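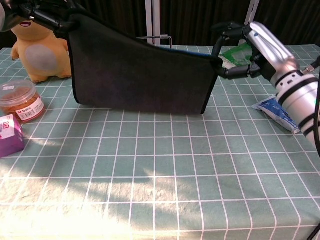

A dark gray cloth over a green tablecloth with thin white lines.

How Does Thread Become Cloth?

Look very closely at your shirt. If you have a magnifying glass, use it. You will see many small threads that go over and under each other. This is called weaving, and people have done it for thousands of years.

To weave, you need 2 groups of threads. The first group is called the warp. These threads are stretched tight on a loom and they stay in their place. The second group is the weft. The weft thread travels from one side to the other, over one warp thread and under the next. Then it comes back and does the opposite.

Felt is different. It has no warp and no weft. To make felt, you take wool, add warm water and soap, and rub it for a long time. The wool hairs have tiny scales, and the scales catch each other. After that it is very difficult to pull them apart!

In the small weaving museum of Nillano there is an old blanket with 1,763 warp threads. Somebody had to put each one on the loom by hand.

Try it at home

Cut small slits in 2 opposite sides of a piece of cardboard. Wind string through the slits, up and down. This is your warp. Now take a long piece of wool and go over, under, over, under. Push every row down with a fork.

New words
Loom: a frame or machine for weaving.
Weft: the thread that goes across.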